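I got to the Drornitz open day in June a bit late, so I walked in right as Evdokia Deligiannis was handing the grippers around. They're worked by hand – you squeeze, the two fingertips close, and a camera keeps track of it all. Laundry was the job of the day, and wow, knits are slippery customers! 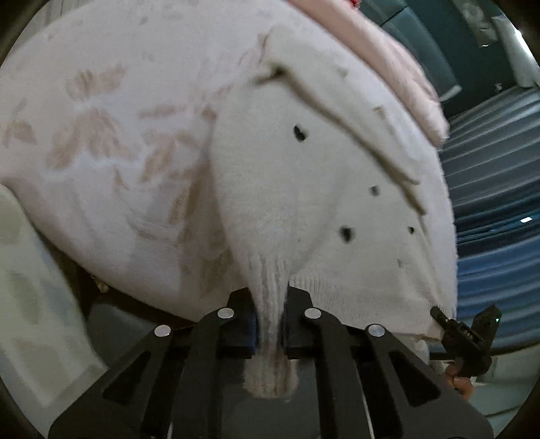 My turn lasted 10 minutes and I could have stayed for an hour. Spyros Sotiropoulos told me they want 2000 recordings of clothes before fall (they had 16 when I left, so go help them out!).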